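Meraveo M22 Parallel Gripper
Item 1264. Two fingers, 450 g, ships with an arm flange and 30 screws, of which you will lose several.

Our tester, Vira Stelmakh, ran the M22 against the Irkance soft gripper on laundry, the job that humbles everybody.
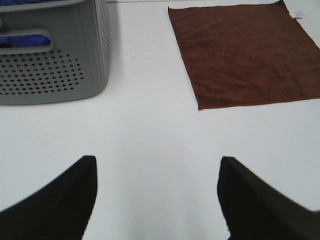

Fingertip shape decides most cloth picks. The Irkance pads are kinder to fabric and hopeless at hems. The M22's squared-off black tips suit a towel lying nearly flat, like the brown one here, where the edge is all you get. For perforated baskets, go in at the handle slot and keep your dignity.

Dradar controller sold separately. So is patience.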